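Research Articles | Household & Consumer Studies

3.2 Residue on glazed tableware

The second part of the study concerned the application of washing liquid to open dishes before any water is added. Earlier work by Lacroix dealt with flat plates, on which a dose of liquid tends to stay close to the point where it lands. Curved basins behave differently. The liquid can move down the wall, leave a thin trail, and collect in a lower position, so that the area touched by the liquid is larger than the dose alone would suggest.

We used round, glazed dishes from the Skimell range and a green liquid supplied by Narnomex. Doses of 2 mL and 5 mL were dispensed by hand from a height of 10 cm. A light interior was preferred for all trials, as pale glaze gives good contrast with colored liquid. Each dish was inspected before the dose was wiped or rinsed, and the shape of every deposit was entered in one of three classes: streak, droplet, or blob. A streak was defined as a deposit at least five times as long as it was wide. Blobs were deposits with an irregular outline; droplets were small and close to round.

The classes often occurred together in the same basin. Figure 4 gives a case in which a narrow, slightly uneven streak is present along with separate droplets and a larger irregular deposit on the white surface.
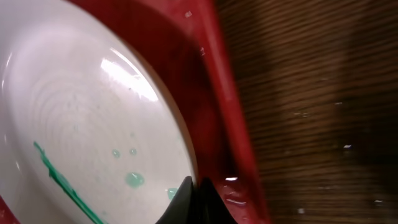 Figure 4. Green liquid in the white basin of a red-rimmed dish. Faint concentric marks are visible in the basin.

Over the full series, 3571 deposits were classified. Droplets formed the largest class, and streaks were nearly absent at the smaller dose. Two problems affected the coding. Glare from overhead lighting washes out surface detail on glossy glaze, and deposits lying under a bright patch had to be checked from a second angle. Clear droplets on the rim were recorded separately and left out of the totals, as were marks in the glaze itself. Kyei coded all dishes a second time in June without access to the first set of records. Most disagreements concerned the boundary between large droplets and small blobs, and these were settled by applying the outline rule strictly.

The rim was not treated as part of the washing surface in this section. Its role in retaining water after rinsing is taken up in Section 3.3.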